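Slide 9 – corn night, keep it under 2 minutes

OK, so this is where I tell them about the Padadow kitchen. I moved in with 40 boxes and one table, and everything I cooked with had to live on that table. Ask who's done the same – wait for hands.

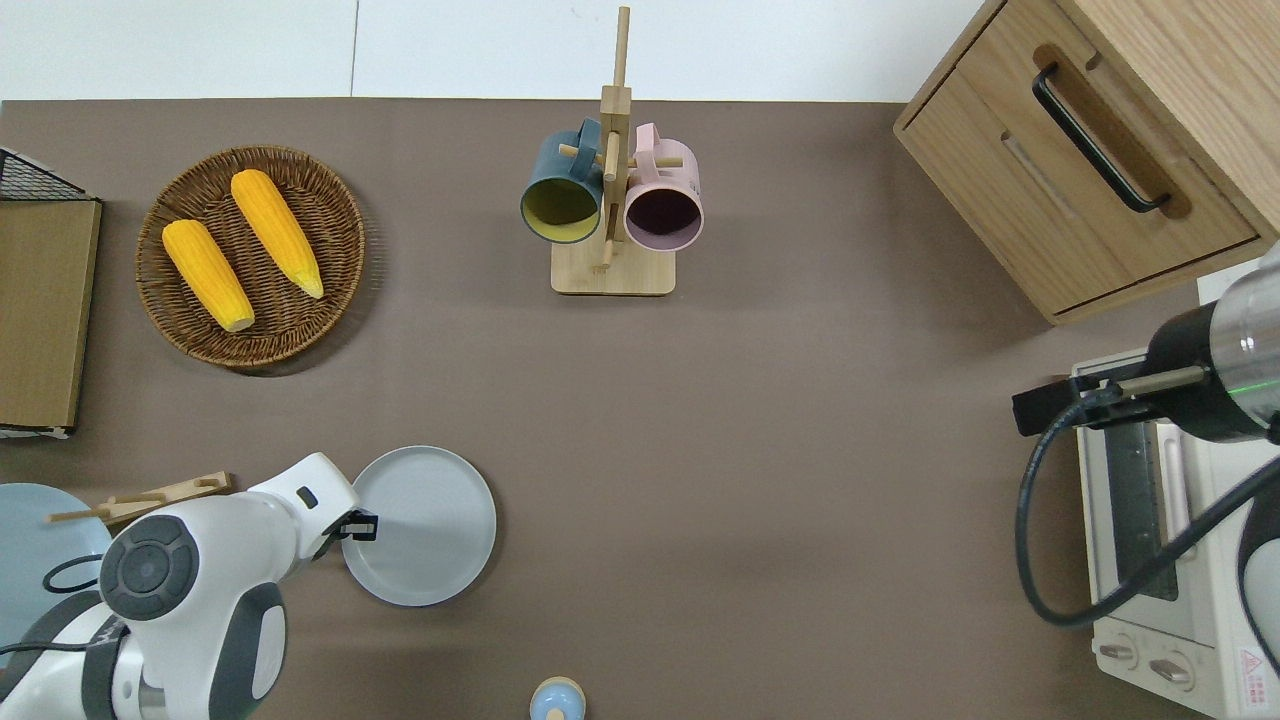
Corn in the wicker tray, mugs on their tree, toaster oven on the right.

Talk about the mug tree first, people always ask! I love it because the mugs go up and I get my counter back. Then the tray – I put corn in it, bread, mail, whatever. Skip the Ullitz story if we're running late. Click to slide 10, drawers.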